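Harken Hand-Held Gripper, Bedding Kit
Product page, updated 19 January 2026
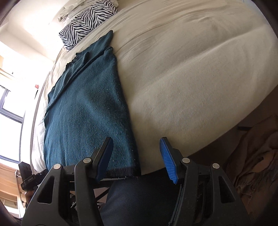 What does the bedding kit record?
Fingertip position, jaw opening and wrist video for each blanket or sheet task, stored as one file per episode.

The kit is the hardware behind the Lorham bed-making study led by Gediminas Sepp. Operators worked in pairs with one gripper each, and a policy was then trained on 2,000 episodes with no robot data added. In the July test it straightened the blanket in 123 of 320 trials. Most failures were missed grasps at the blanket edge.

In the kit
Two black grippers with ridged blue grip pads
Spare pads, one set per gripper
Charging dock
Pongsiri recording software, one seat

Logging rate: 60 Hz
Lead time: on request

Pads wear faster on wool and felt than on cotton. Replacement sets are sold separately under Grelitetti pads.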